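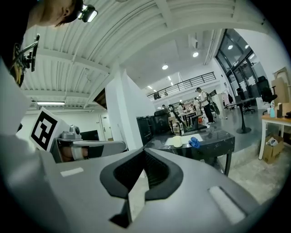

SLIDE 2 – where we are with chores

Say hi, thank Theano Athanasiadis for the slot. 11 min total, dont run over.

Question for the room: who'd let a machine clear their counter tonight? Wait for hands.

Our numbers, Zikari project: 433 tries at picking up a cup and putting it down somewhere else. Fine on a bare table. Much worse near a sink – edges, shine, a drop on one side. Say this slowly.

Soft stuff is the real problem. Gloves, cloths. No fixed shape, so no fixed grip. Tsolakis team sees the same thing in thier shop.

SLIDE 3 – the counter
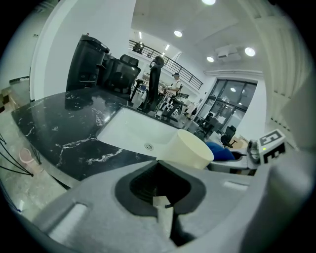 Cup, sink, shiny black counter.

Ask: where would you grab the cup? Most people say the rim. Take 3 answers, move on.

SLIDE 4 – so, yet?

One chore, one room, someone watching – yes. Whole kitchen – no. Shop floor is closer, parts come in the same way each time. Skurkis runs bin sorting for six hours before a person steps in.

Skip the Clisutow clip if past 11 min. Questions.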